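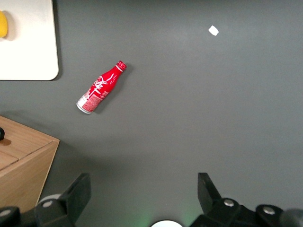 The gripper over the Coke bottle at the Skestari open day.

I went to the Skestari open day on 2nd May, mostly because my brother-in-law had a spare ticket and I had been meaning to see the inside of that building since they took over the old Pumphrey warehouse. I used to deliver there. The loading dock is the same. Everything past the double doors has changed, and the floor has been painted.

Parking was in the field behind the fire station and it was a ten-minute walk in. You sign a sheet at the front desk, they give you a sticker with your first name on it, and then you wait for a group to be called. Ours had a couple of high school teachers in it, a family with twin boys, and a man who told me twice that he had come all the way from Gamusley.

The first stop was a packing line behind a fence. It puts bags into cartons and it has been running since February. The guide said it can do 3,000 bags in a shift. It was loud and it was fast, and after five minutes I had seen what there was to see. One of the twins asked what happens when a bag breaks. The guide said a person comes and sweeps it up.

The second stop was the one I had come for. They call the system Vilia. It is an arm with a two-finger gripper and a small camera mounted down by the wrist, and whatever that camera sees goes up on a big monitor on the wall so the visitors can follow along. I stood at the monitor more than I stood at the arm. From behind the rope you mostly see the back of the arm, and on the monitor you get the table the way the machine gets it, with its own fingers sticking up at the bottom.

Berwyn Pugh ran that station. He has been at Skestari for years and before that he fixed printing presses, and he talks like a man who has fixed printing presses. He said picking up one thing you have picked up before is easy. The hard part is picking it up when somebody has moved it, or turned it, or put something else next to it. His rule for visitors was that anyone could ask a question but only one at a time, and he held the twins to it.

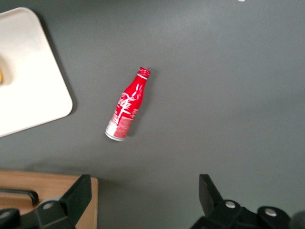

I asked him why they would bother with a bottle when they could practice on blocks. He said blocks are fine for the first week, but people don't want blocks picked up. A bottle has a narrow neck and a wide body, so where you grab it matters, and one lying on its side at a slant like that red one means the hand has to turn before it closes. Metal is also shiny, especially down at the bare silver end, and he said shine can confuse a camera. He talked about that for a good while. I followed most of it.

The Gamusley man wanted to know how hard the fingers squeeze. Pugh said only as hard as they are told to, and that the telling is most of his job. Then he talked about gripper pads, which wear out and have to be changed, and he passed a used one around. It felt like the sole of an old work boot.

One of the teachers asked about cost. He would not give a number for the arm but he did say a set of replacement pads runs $42, and that he thinks this is too much — he would rather cut them himself.

We had 90 minutes in all, and more than a third of that went to the Vilia table, which suited me. The last stop was a room with coffee and a slide show about the company. I skipped the slides and went back to look at the loading dock. My initials are still scratched into the post by the second bay.

If you are thinking of going to the next one, wear shoes you can stand in, because there are no chairs until the coffee. Kids are allowed but they have to stay behind the yellow line at the packing stop. The stickers don't come off a wool sweater very well. I have asked to be put on the list for the fall, when Pugh says they will have a second arm set up next to the first.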